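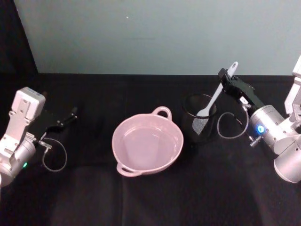

Why does a black T-shirt feel so hot in the sun? It's all to do with light! Sunlight looks white, but it's really a mix of every colour of the rainbow. When light lands on something, some of it bounces off and some of it soaks in, and the bit that bounces into your eyes is the colour you see. Look at the black cloth spread over the table and the pale gray-blue wall behind it. The wall sends lots of light back to you. The cloth swallows nearly all of it! Light that gets swallowed turns into warmth, so a black shirt heats up faster than a white one.

Now for shiny things. A mirror bounces light too, but very neatly, all in one direction, like a ball off a smooth floor. That's why you can see your own face in it (hello!). Paper is different. Up close it's bumpy, so the light scatters every which way and you just see white.

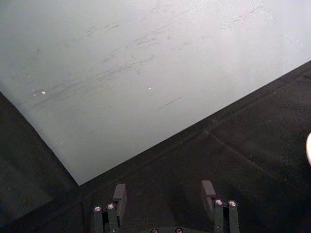 Light is also amazingly quick. It zips along at close to 300 thousand kilometres every second, and it still takes more than eight minutes to get here from the Sun!

Want to try it yourself? Put one ice cube on black paper and one on white paper, and leave them both in a sunny spot. Which one do you think will melt first? Write down your guess, then check every few minutes. And remember, never look straight at the Sun, even with sunglasses on.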